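Workshop tips: budgeting for a small robot arm

Last updated: 12/8/19
Print this page | E-mail this page

Price the arm last. Start with the jobs you want done and write down the heaviest and the softest thing it will have to pick up. Soft goods need more grip and more patience than boxes do.

Ask the seller what a spare set of fingers costs. The tips get scratched and they are the part you will replace first. We keep 2 sets on the shelf at Farholm.

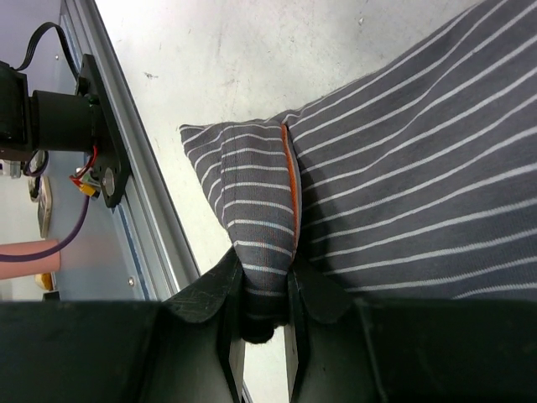 Put 100 aside for cable, connectors and screws. If your whole budget is 2,000, leave the second arm until July and buy a decent bench first. Measure the bench before you order, with the arm at full stretch.

Get delivery and any training quoted in writing. Clokora lists both separately, so check the total.

Contact: Shuk-fan Yang | © Farholm Workshop | Back to top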